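The glove is the cheap part

When Ursina Frei drew up her first budget for teaching robots household chores, the glove took one line and the table it would be used at took none. She runs a small workshop in Gulcombe and had 8 weeks to spend the money. A cloth and a spray bottle cost next to nothing.

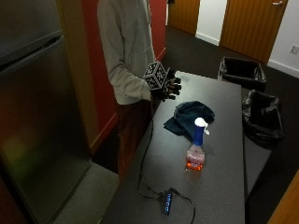 Cables were another matter. Frei now orders 3 of each and prices them in from the start - waiting for a replacement costs more.

Her supplier, Tamás Kozma of Broltero, tells buyers to set aside £400 for spares and £970 for storage before they compare any hardware. 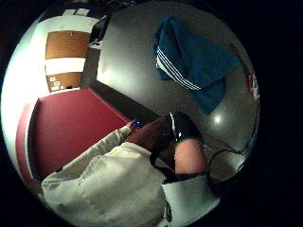 Frei also wants repair times in writing. Next year's order goes in at the end of November.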